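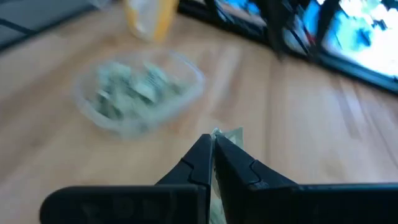

pukeck_fan wrote:
Folding them first is cheating a little, isn't it? The task sheet for our club says "bills", and I took that to mean flat bills. If everyone shows up with them crumpled, the grasp part gets a lot easier.

Reply -- 4 likes

dustbin_driver wrote:
I'm on the team that posted. The sheet says play money or paper of similar weight, any condition, from the table into an open container. There is no line about flat. We asked at the November meeting and were told any condition means any condition.

For people who missed the first thread, this is the student project for the Goltstead club. We teleoperate the arm to record the runs, then train on the recordings, and the trained policy has to do the task by itself on demo night. We have 433 recorded runs so far and want 900 before we train the version we show.

Reply -- 11 likes

kiloherz wrote:
433 with the wrist camera only, or do you have a second view?

Reply -- 1 like

dustbin_driver wrote:
Wrist and one overhead. The overhead was added late, so the first 18 runs only have the wrist. We are leaving those out.

Reply -- 2 likes

slowservo wrote:
Your wrist view smears everything past the fingertips. The bill is clear enough but the container is mush. You are moving too fast or your exposure is too long. We had the same thing last year with the Zilero arm and the policy kept missing the bin. It would carry the part most of the way and let go early. We re-recorded everything at half speed and it went away.

Reply -- 9 likes

kiloherz wrote:
I don't agree with half speed. You end up with a policy that runs at half speed, and the club scores on time. Fix the exposure and leave the motion alone. There is a big window right behind the table so they have plenty of light to work with.

Reply -- 7 likes

slowservo wrote:
They have plenty of light in one corner. Auto exposure will jump every time the wrist swings toward that glass. Lock it, sure, but then lock it for what time of day? A run at 4 pm will not look like a run at noon.

Reply -- 3 likes

dustbin_driver wrote:
Exposure is on auto right now. We will lock it and do a batch both ways -- same operator, same starting spots. I will post the numbers. A blind is also possible but we would have to ask the school.

Reply -- 5 likes

pukeck_fan wrote:
Back to my question. I still think flat should be its own class. A flat bill on a smooth tabletop is a hard pick. You have to slide it to an edge or pinch it up in the middle, and our Pukeck gripper fails that more than it works. A folded one stands up by itself.

Reply -- 6 likes

redrose_bench wrote:
Kırmızıgül team. We tried flat and gave up after two weeks. The fingertips press on the paper and nothing comes up. Soft tape on the inside of the fingers helped a bit. I would be fine with two classes if the flat one gets extra points.

Reply -- 8 likes

dustbin_driver wrote:
No objection to two classes next year. Changing it now would throw out our recordings and probably yours.

Reply -- 4 likes

pukeck_fan wrote:
Fair. I will bring it up for next year. What thickness of tape, redrose?

Reply -- 0 likes

redrose_bench wrote:
1 mm foam, the kind for window drafts. Replace it often, it goes shiny and then it slips.

Reply -- 3 likes

16 comments -- 2,266 views -- 18 shares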